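Pirncombe Community Board > Home & Kitchen > Moving out: what do you really need for a first kitchen?

slowboil
My kid moves into a rental off Warnurell Road in July. The kitchen is one counter and a drawer that opens if you lift and apologize to it. I've been told, by the kid, that I'm "allowed to buy 5 things." So far I have a saucepan, a toaster, bowls and a tub with a lid for leftovers. What am I missing? Budget is modest. So is the cook.

marrowfat
A knife. You have listed a kitchen in which nothing can be cut. One decent chef's knife, one cheap paring knife, done. Skip the block with 18 slots in it, you'll use two and dust the rest.

slowboil
The knife is assumed. The knife is like socks. 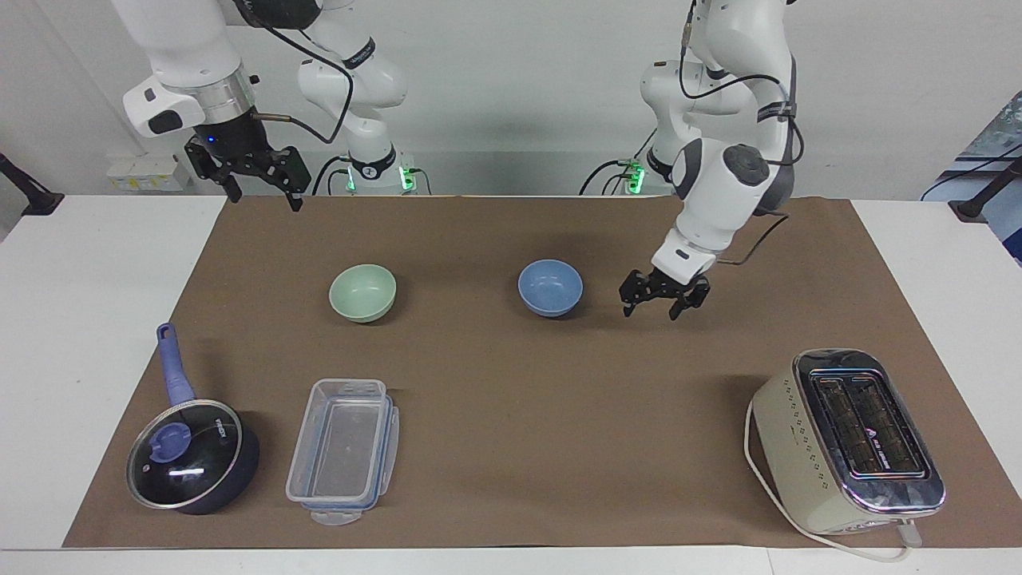

I'm also torn on the size of the saucepan. Too small and it's eggs forever. Too big and it lives on the stove as furniture, because it won't fit in the cupboard with the water heater.

oatcake_2636
Whatever size you pick, get one with a lid. My first apartment had a pan with no lid and I spent two years boiling pasta under a dinner plate. And swap the toaster for a skillet. You can make toast in a skillet. You cannot fry an onion in a toaster, although my brother has views on this.

marrowfat
Disagree completely. Toast in a skillet is what people do on vacation, once, and then talk about. At 7 in the morning you want to push a lever and stare at a wall.

panhandler
Skillet AND toaster. Drop the bowls. You can eat cereal from a mug.

slowboil
I raised this child to eat from a bowl. It was most of what I managed.

Went through the pile again last night with all of your advice in mind and felt worse about it.
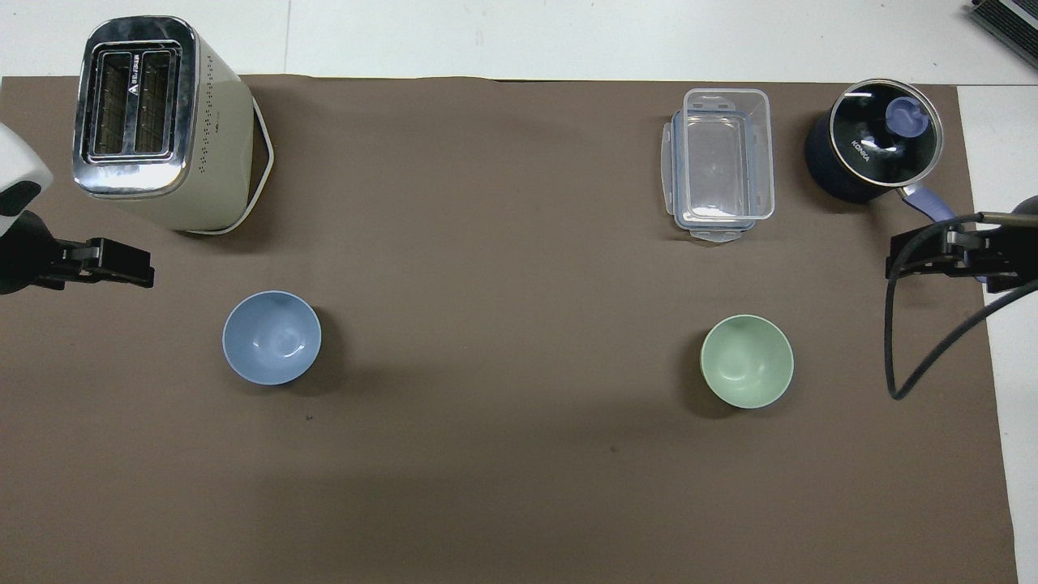 Toaster, tub, saucepan with its glass lid, and the two bowls panhandler wants to take away.

oatcake_2636
Glass lid is good. You can see it boil over in real time. I still say skillet.

tinopener
Try the thrift store on Pillai Street before you spend real money. They get a wave of kitchen stuff when the students leave, most of it barely used, for reasons you'll understand once you've met a student. Check that pan handles don't wobble. Don't buy secondhand nonstick, it's a scratched pan with a nice history.

marrowfat
Seconding Pillai Street, but not for a toaster. Other people's crumbs – no.

panhandler
I've had a thrift store toaster for years. The crumbs are included in the price.

slowboil
Update: added a skillet and a can opener. The kid says that's over the limit and I should have "negotiated with myself." The bowls stay. The toaster stays. The drawer remains unresolved.

Reader comments

quietfork – 14th May
Missing from this entire thread: a colander. Enjoy draining spaghetti with the lid and a prayer.

bramblejelly
A dish towel. Get several. They vanish.

oatcake_2636
A skillet would also keep the drawer open.

Contact the moderators | © Paltidach Forums | Back to top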